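Taltulen Plaza Kit - outdoor navigation add-on for wheeled and legged bases

In stock. Ships Tuesday. Enell mount sold seperately.

Bolt-on camera, compute box, route software. For campuses, business parks, big paved squares, anywhere the map is mostly flat ground and people cutting across it. No beacons, no painted lines. Walk the route once with the handset, save it, run it.

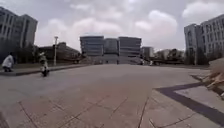 Setup takes one person and one laptop. Firmware is on the box already, check for the January update before first run. Older Pretberg bases need the adapter cable, see Cables. If you're not sure which base you have, send Jordan Hollis a photo of the serial plate and he'll tell you same day.

What's in the case

Camera head with sun hood
Compute box, sealed, 7 ports
Handset and charger
Mast clamp, two sizes
Quick start card (the long manual is a download)

Open ground

Wide paving is harder than a corridor. Few edges close by, so the software leans on the far stuff, building outlines, steps, tree lines. Slab joints help a bit. Hard shadows across the paving used to trip the old version, the new one has a shadow setting, leave it on Auto. Bikes and scooters get their own slow-down distance, set it under Traffic. Same menu for keep-out areas, draw them round anything piled up beside the route.

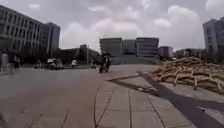 People on foot

Default is slow, then stop, then wait. You can change the wait, 60 seconds is the max before it asks the operator for help. Groups standing near the edge of a route count as one obstacle until they split up. Gemma Tunstall on our support desk has a settings file for busy lunch hours, just ask, its free. 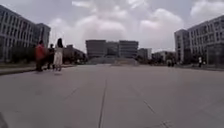 Price and lead time

Kit: $1,762
Cheetham rain cover: $300
Spare handset: call

Volume orders go through sales, not the cart. Returns OK if the seal on the compute box is unbroken. Base unit not included, we get asked this a lot.

Also fits: all current Pretberg bases, most flat-top carts with the Enell mount. Drawings on request.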